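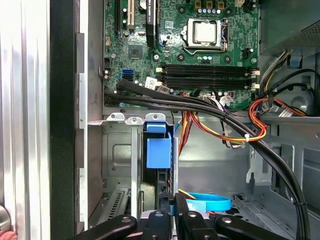 Issue 14, page 12

HOW DO YOU TEACH A ROBOT TO FIX A COMPUTER?

Imagine you had never seen the inside of a computer. Somebody hands you one with its cover off and says, "Please put the memory in." Where would you even start? There are wires going every which way, and slots, and little metal bumps, and a big green board full of parts!

A robot starts out knowing even less than you do. It doesn't know what a wire is. It doesn't know that a cable bends and a metal case doesn't. So people have to show it, again and again and again, and those showings are what this story is about.

Look near the bottom of the picture and you'll find two black fingers. Those belong to the robot. The camera rides along at the robot's wrist, so you are seeing the computer very nearly the way the robot sees it. Now find the shiny silver square near the top of the green board. It's the processor, the part that does the computer's thinking. The long black slots underneath it are for memory, and they're all empty!

Learning by being shown

At the Kamatgate workshop, a team is gathering examples for a robot called Fatero. One example works like this. A person holds a pair of handles that are linked to the robot. When the person's hand moves left, the robot's arm moves left. When the person squeezes, the robot's fingers squeeze too. The person does one small job, such as picking up a loose cable and laying it to the side, and a recorder saves everything: what the camera saw, where the arm went, and how wide open the fingers were at every moment.

When the job is finished, the recording stops. That's one example. Then everything gets put back a little differently, and off they go again.

"Kids always ask me if it's like a video game," says Hiwot Bogale, who works the handles most mornings. "It is, a bit! But it's a game where you play the same level all day and try to play it nicely."

So far the team has saved 652 examples of moving cables. Of those, 119 were done by Dénes Csonka, who is left-handed and likes to come at things from the other side. The team loves that. If every example came from one person, Fatero might learn only that person's way of doing it.

Why so many?

Think about learning to catch a ball. One throw wouldn't teach you much. You need high throws and low throws, fast ones and slow ones, and some with the sun in your eyes.

A robot needs that kind of mix too. Cables are extra tricky, because they never lie the same way twice. Find the light blue one curled in a loop behind the robot's fingers. Push it a tiny bit and it would make a whole new shape! Then there's the thick black bundle of cables running across the lower part of the board, and the red, orange and yellow wires curving past it. A robot has to learn which one it's after, and how to get to it without tugging on the others.

What about mistakes?

Everybody drops things. Welington Falcão checks the recordings after lunch, and he sorts them into piles on his computer. Smooth ones go in the first pile. In the second are the ones where something slipped and the person fixed it. He's very fond of the second pile, because a robot that has seen a slip get fixed has a better chance of fixing its own.

After that, a learning program goes through all the examples and hunts for patterns. When the camera sees this, the hand usually does that. Then comes the exciting part, when everyone lets go of the handles and Fatero tries alone. The first time, it picked up nothing at all and set the nothing down very gently. Back to the handles!

TRY IT YOURSELF

Put a shoelace on a table. Ask a friend to close their eyes, and guide their hand to pick it up, using only the words left, right, forward, back, down and squeeze. Drop the shoelace so it lands in a new shape and do it again. Do your old directions still work?

WORD BOX

Gripper: the part of a robot that grabs things.
Processor: the part of a computer that follows instructions, millions of them every second.
Example: one recording of a job, from start to finish.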